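Wastel arm cell — pre-run inspection checklist with comments
Method: Kiser blur rejection, desk clearing trials
Inspected by: Vaida Navickas
Date: 14 May 2018

1. Emergency stop pressed and reset. Pass.
2. Joint speed limit set to 90 per cent. Pass. The June trials will use the same value.
3. Wrist camera bracket tight, cable clear of joint 4. Pass, with comment. Cable tie replaced.
4. Keyboard and monitor inside the keep-out zone. Pass. Zone redrawn after the desk was moved.
5. Open cardboard box entered in the planner as an obstacle, flaps included. Pass.
6. Blur score logged for every wrist image. Fail at first check, pass at second. The logger had been started after the arm — order corrected in the start script. 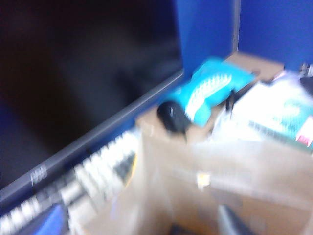 Does a rejected image stop the arm?
The arm holds its last safe target and slows down. It stops only if no accepted image arrives within 700 ms.

7. Rejection threshold checked against the Potgieter test set. Pass. Agreement with hand labels was 95 per cent. Most of the misses were images with plain surfaces and few edges.
8. Grasp attempts blocked while the blur score is above threshold. Pass.
9. Oltik log drive has free space for the full run. Open. Gert Kruger to clear old runs before the next session.

Cell released for supervised runs only. Item 9 to be signed separately.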